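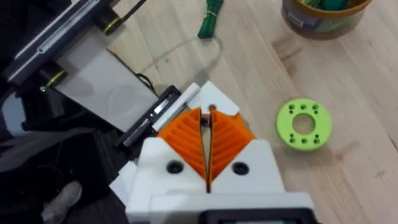 Tollar: Two-Arm Manipulation for Bench and Household Chores
Progress report to the Clivuvmont program office
Reporting period: March to July

1. Status

The project is on schedule for two of its three work packages. Work package A (hardware and teleoperation) is complete apart from spare parts. Work package B (demonstration data) reached its target of 1,000 accepted demonstrations in June. Work package C (learned policies on chore tasks) is behind plan by one month, mainly on account of the cord-handling task described in section 4.

The program office asked for a plain answer to one question: can the system do any of these chores today without a person standing by? For one chore, under bench conditions, yes. For the others, no. The rest of this report gives the detail.

2. Setup

All work in this period was done on the wooden bench at the Kemeys site. Two arms share the workspace. The primary gripper carries ribbed, flexible orange fingers of the fin-ray type, which bend around an object when loaded. They were chosen in the first period over rigid jaws, and nothing since then has given us cause to revisit the choice for general pickup. They are weak at two things: pinching very thin objects flat against a surface, and resisting twist about the finger axis.

The control stack is Vosex, version 2, running on one workstation. Recording and playback use the same code path, so a demonstration can be replayed on the arms without conversion. The wrist camera looks down the fingers. At close range the fingers and housing block a large share of its view, and this affects the results for small parts.

3. Tasks and results

Four tasks are under test. They stand in for chores that our two partner shops and the household survey ranked highest by time spent.

Task 1, clear flat parts. Printed parts lying flat on the bench are picked up and placed in a tray. The lime-green ring is the standard test piece. It has a large center hole, so there are two usable grasps: across the outside, or one finger in the hole. The policy succeeded in 46 of 50 trials. Three of the four failures were slips at lift, and one was a grasp attempted on the ring's shadow after the bench lights were changed. No operator input was needed in the successful trials. This is the one task we consider ready for an unattended test.

Task 2, pass a pen between arms. One arm holds a marker-like stick and the other takes it. The handover works at low speed. The usual failure is both grippers holding on, with each waiting for the other to release. A force threshold has been added on the giving side. It removed the deadlock but produced some early releases, and the threshold is still being tuned.

Task 3, coil and stow cord. A length of cord is gathered, tied off and placed in a round container. See section 4.

Task 4, sort soft items. Zippered pouches and similar soft goods are moved to a bin. Pickup is reliable. Opening and closing the zipper is not, and has been moved to the next period. A household user would expect the zipper to be part of the chore, so we do not report this task as partly complete.

Speed remains poor throughout. A practiced person clears the flat-parts layout several times faster than the policy does. For overnight work in a shop this matters little. For a kitchen table it would.

4. Issues

Cord handling. The system can lift a coil that is already tied and lower it into the container. It cannot yet form the coil. The cord slides along the finger ribs under tension, and the policy has no reliable estimate of how much slack remains. Additional demonstrations brought little improvement past the first few hundred. We now believe the limit is in sensing, and have stopped collecting for this task until finger contact data is available.

Arm-to-arm clearance. Two-arm tasks bring the fingers of one arm close to those of the other, often over the object itself. The planner keeps a fixed clearance margin. With the margin at its original setting, the second arm stopped short of the ring and the two-arm variant of Task 1 could not be run. With a reduced margin it runs, at the cost of occasional light contact between fingers. The printed fingers tolerate this well. The mounts tolerate it less well — two have been replaced after screws worked loose, and a screw check is now part of the morning start-up.
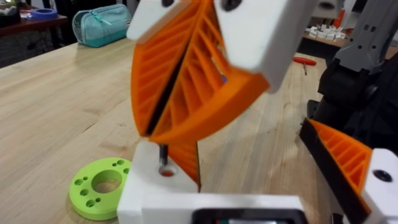 5. Background clutter

The early policies were trained on a bare bench and degraded when other objects were left out. From May onward, demonstrations were recorded with ordinary items in view, including tools and bags, and their positions were changed between sessions. Task 1 results in section 3 were obtained with clutter present. On a bare bench the earlier policy did no better, and that policy has been retired.

6. Budget and parts

Spending stands at 70 percent of the award. Equipment is under plan and operator hours are over plan, the latter due to the cord demonstrations. No change to the total is requested. We ask that the unspent travel line be moved to parts to cover contact sensors and a second set of finger mounts.

7. Next period

Run Task 1 unattended overnight at Kemeys, with a logged stop on any fault.
Fix the release threshold for Task 2 and repeat the full trial set.
Fit contact sensing to one gripper and resume Task 3 on pre-laid cord only.
Begin zipper trials for Task 4.
Deliver the Vosex recording format notes requested by the program office in April.

The trial logs for Tasks 1 and 2 are in the shared project folder. Logs for Task 3 will be added once the labeling of failure types has been checked.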